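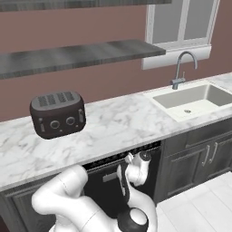

Figure 2. Rendered kitchen counter with a four-slot toaster.

4.2 Charging behaviour

I'll admit I got a bit carried away with the Zornix packs! Emese Kiss and I ran 19 of them (drone batteries, all the same model) through storage charge on the Bakos hub, then left them in my garage till August. Every pack went in at 3,424 mAh, and two came back puffy, so those went straight to the recycling depot. The rest held their charge beautifully – even the grey one I'd dropped on the driveway. Cell voltages are in Table 3.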